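Posting a few notes on the county jail situation in Edwood, because the local coverage has been thin and I sat through the whole meeting last night.

The sheriff's office says 221 people were in the Edwood jail at the start of October. It was built for 141. The overflow has been sleeping on floor mats in the day rooms.

The plan is to move 40 people to the Mistness facility under a contract between the two counties. The vote was 4 to 1 in favor. Transfers start before the end of the month.

Who gets moved: people serving short sentences, plus some whose trials are far enough out that they don't have a court date coming up. Anyone with a hearing in the next few weeks stays in Edwood.

People under medical care are supposed to stay too. I asked who makes that decision and was told it's the jail nurse — there is one nurse per shift.

Mistness is a long drive from here and the bus only goes as far as Flornwood. Families without a car will have to find their own way for the last stretch. The county is not paying for a shuttle. It came up and was put off to the next meeting.

Visits at Mistness are mornings only and you have to sign up the day before by phone. Edwood allowed walk-ins in the afternoon. If you work days, this is a real change.

Phone calls: each jail has its own vendor, so money on an Edwood phone account does not carry over. You have to ask for a refund in writing. The form is at the front desk and it is one page.

The lawyers' side of this got five minutes. Ait Brahim, the legal aid office on the square, sent a letter saying its staff already spend too much of the week driving. They want video calls that aren't recorded. The sheriff said Mistness has one room for that. 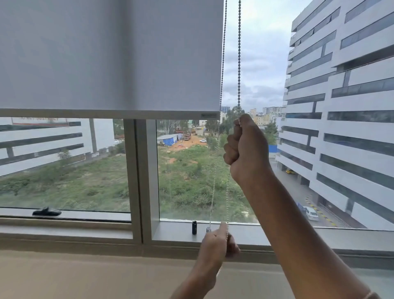
One room for 40 people plus whoever Mistness already holds. The board asked for a schedule and didn't get one. It is supposed to be in the packet next time.

On cost, the county pays Mistness by the day for each person. The rate is in the contract, and the contract wasn't posted before the vote. I put in a records request this morning and will add it to this thread when it comes.

Somebody asked about releasing people held on low bail amounts. The answer was that it's up to the judges. There is a list, and the court is going through it now. No number was given for how many are on it.

If you have family in Edwood, call the jail before you drive over. The front desk can tell you which building they're in — the website is a day behind.

Next meeting is in November at 6 p.m., same room. Public comment is first on the agenda and you have to sign in before it starts.

Last updated: October, 9:40 a.m.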